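Soil Moisture Thresholds for Drip Irrigation Scheduling in Field Tomatoes

Woo-jin Jang
30/09/2026
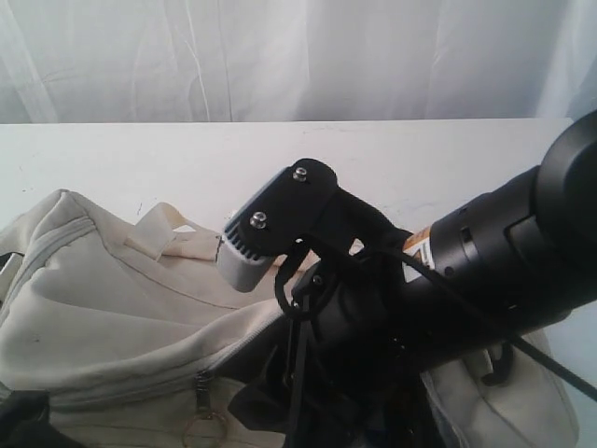

1. Background

Growers in the Plulcombe valley mostly irrigate by calendar, with a fixed run time every second day. This report compares that practice with scheduling from soil water tension readings. The work was done on two adjacent blocks of silt loam at the Berchtold plot, planted with the same processing variety.

2. Method

Each block held 300 plants on single drip lines. Block A followed the calendar schedule. Block B was irrigated when the mean tension at 20 cm depth passed 40 kPa. Tension was read by Cilix probes and logged hourly. Rainfall came from the plot gauge. Fertilizer was applied by hand at equal rates so that it did not depend on the volume of water delivered.

One probe in Block B lost contact with the soil in June and was reset with a slurry of sieved soil. Readings from before the reset were dropped – the other probes in that block were used alone for those days.

3. Results

The logger in Block B returned 1,938 valid hourly records. Applied water was 560 liters per row meter in Block A and some 400 in Block B. Marketable yield did not differ clearly between blocks. Blossom end rot was more common near the far end of the lines in both, where pressure was lowest.

4. Limitations

There was one block per treatment, so block effects cannot be separated from schedule effects. The 40 kPa threshold was taken from the Asteo grower guide and was not tested against other values. Deep drainage was not measured. A repeat with at least four blocks per treatment and a second probe depth of 45 cm is planned.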